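Section 4: Getting Your Garments Ready for the Zulum Fabric Bag

By now you should have the bag out of its wrapping, the hanging bar fixed in place, and the little packet of spare ties put somewhere safe (a kitchen drawer is fine, as long as you remember which one). This section takes you through choosing a place to work, sorting the clothes, folding the soft ones, and getting the dark items in last, where they are easiest to reach. Take your time with it. Most people find the first bag slow going and the second one a pleasure.

4.1 Choosing and covering your work surface

You need a flat surface at about waist height. A dining table does nicely, and so does a bed if your back will put up with it.

1. Clear the table and wipe it down. Let it dry all the way before you put anything on it.

2. Spread a clean blanket or a large towel over the part you plan to use. A folded bedspread will do, but avoid anything very fluffy, as the lint has a way of traveling onto black and navy fabrics.

3. If the room is warm, set a small fan near the back of the table, on its lowest speed and pointed along the surface. You want a gentle stir of air over the clothes and no more than that.

Note: An older blanket with plenty of color in it is ideal. Dark socks and loose buttons show up against it right away, and you will be glad of that when you come to clear up.

Caution: Keep fan cords, sleeves and drawstrings well apart. Switch the fan off before you shake out or lift any large garment.

4.2 Sorting before you fold

The Salinas size holds up to 11 folded garments, and the Garkness size holds fewer but has the longer drop for coats and dresses. Whichever one you bought, sort first. It feels like an extra chore, but it saves taking everything out again.

1. Make one pile for light colors and one for dark.

2. Check every pocket. Tissues, receipts and hair ties should all come out now.

3. Turn knitted tops right side out and fasten the top button of anything with a placket, so the neckline keeps its shape in storage.

4. Brush dark cloth with a soft clothes brush, always in one direction. If you have allergies, or if the clothes have been sitting in an attic, wear a face mask for this step and open a window.

5. Set aside anything that feels even slightly damp. It can join the others in the next bag.

Note: Cotton and linen can go straight from the pile to the bag. Wool and wool blends like to rest overnight on a hanger first — the back of a chair will do at a pinch.

4.3 Working with dark and slippery cloth

Black cloth gets its own part of the manual because it is where we receive the most letters. It shows every speck, it hides its own openings, and in the evening it can be quite hard to tell a sleeve from a hem. Turn on the ceiling light, even in the afternoon, and work on one piece at a time.

1. Pick the garment up by its thickest part. For a top, this is usually the shoulder seam. For a soft bag or liner, it is the edge around the opening.

2. Raise it clear of the table and let the lower part hang freely. Do not snap it like a bedsheet. A slow lift lets the creases drop out by themselves.

3. Slip one hand inside the folds and feel for the end of the sleeve or the bottom corner of the liner. Keep the other hand on the outside.

4. Gather the cloth gently toward the hand that is inside. It will look bunched and untidy for a moment, which is fine.

5. Look down at the cloth as you work and check that no lining has caught in the gathers.
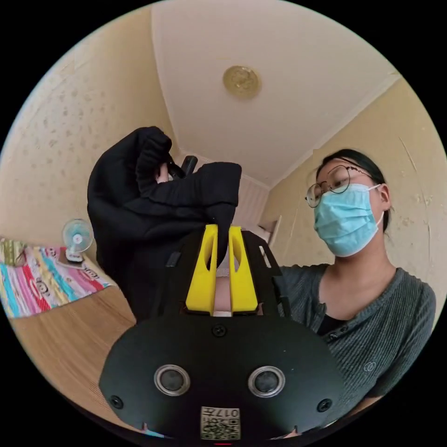 Fig. 4. Black cloth held up and bunched, with one hand inside the folds.

6. Lower the cloth onto the blanket and draw your hand out slowly. Smooth from the middle toward the edges with your flat palm.

7. Fold in the sides, then fold the bottom up to the top. Two folds are enough for most tops.

Caution: Take off rings and bracelets before putting your hand inside a lined garment. One small snag in a satin lining can run the whole length of a sleeve.

4.4 Filling and closing the bag

1. Lay the bag on its back and open the flap fully.

2. Put the light pile in first and the dark pile on top, with the folded edges facing you.

3. Press down lightly with both hands to let the air out. There is no need to lean on it.

4. Close the flap and tie the ties in a bow. Please don't knot them, however tempting that is with the heavier loads.

5. Hang the bag, or lay it flat on a shelf with nothing heavy on top.

Note: Open the bag for an hour every February or so and let the clothes breathe. If a tie has frayed, replace it with one from the packet. Extra ties, brushes and liners can be ordered from Stivon using the card inside the back cover.

Continue to Section 5 for washing instructions and care of the hanging bar.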